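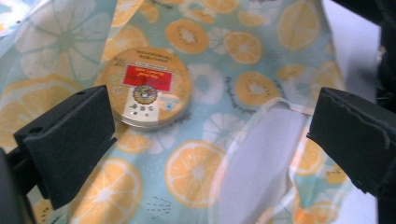
The Second Life of the Plinwood Vibraphone

The first thing most players notice about a Plinwood vibraphone is the weight. The end frames are solid maple, the rails are thicker than they need to be, and the resonators hang from steel brackets that could hold up a porch roof. Two people can get one up a flight of stairs, but they will want to sit down afterward.

Plinwood built them for only a few years, in a brick building that had been a furniture shop. The company made church pews and school desks before it made instruments, and it went back to school desks when the vibraphone orders dried up. The ledger from the final year lists 117 finished instruments in total. Some went to dance bands, more went to hotels, and a good number ended up in high school band rooms, where they were pushed into corners and used to hold sheet music.

Those band rooms are where many of the surviving ones have come from. A school clears out its storage, the vibraphone goes up for sale with missing bars and a dead motor, and someone with a truck and a free Saturday goes to get it. Prices used to be low. They have gone up in the last few years, mostly for instruments that still have their original bars.

The bars are what people pay for. Plinwood bought its aluminum in wide stock and cut the low bars broader than other makers did. The bottom octave has a slow, round sound that carries well in a room with a wood floor. The top octave is less admired. It can be thin, and on some instruments the last 4 bars ring sharp no matter what the player does with mallets. A tuner can bring them down by taking metal from the underside near the center, but the work can't be undone, and owners tend to put it off.

The motor is the other weak point. It sits under the narrow end and turns the fans inside the resonator tubes, which gives the vibraphone its pulse. Plinwood used a single-speed motor with a stepped pulley, so changing the speed of the pulse meant stopping, reaching under the frame and moving the belt by hand. Dance band players hated this. Many of them picked the middle step and left the belt there for good, and you can often see a polished groove on that step and factory paint on the other two.

Replacement belts are easy to find. Replacement motors are not. The Stuketti workshop, which repairs mallet instruments in two rooms behind a piano store, has seen five Plinwoods come through in recent years, and only one had a motor that would run. The workshop's practice is to keep the original motor with the instrument, bolted in place if the owner wants it there, and to mount a small variable-speed unit beside it. The new one is quieter. It also lets the player go down to a very slow pulse, which the old pulley never allowed.

Cord is a smaller job, but it takes most of a morning. The bars hang on a cord that passes through holes drilled at the points where each bar vibrates least. Old cord goes stiff and sheds fibers into the holes, and the bars start to buzz. The Stuketti shop pulls it all out, cleans every hole with a pipe brush and restrings with braided nylon. The posts that hold the cord up get new rubber sleeves at the same time. On a Plinwood, these sleeves are a size that no one sells anymore, so the shop cuts them from tubing.

Dampers are harder to judge. The original felt was laid over a strip of horsehair padding, and when it is in good shape it stops the bars cleanly without a thump. New felt alone is too firm. Some restorers add foam, which works for a while and then goes flat. Others rebuild the padding the old way -- a slow, dusty process -- and get a pedal that feels soft at the top and firm at the bottom.

There is some argument about how far to take the finish. The maple frames were stained dark brown and covered in a shellac that has crazed on nearly every surviving instrument. Collectors like to leave it. Working players are more likely to strip it, and the plain maple underneath is handsome. A stripped one has been in regular use at the Astis, a 32-seat room on Macapagal Street, where it stays set up by the back wall and visiting bands may use it if they bring their own mallets. The frame has picked up scratches from microphone stands. The bars are original, the top ones are still sharp, and the house motor is usually left off.

Anyone thinking of buying one should play every bar with the pedal down and let each note die out completely. A cracked bar sounds fine for the first second. Look under the frame for the serial plate, which is screwed to the wide end, and check the resonator caps for dents. Then measure the doorway at home.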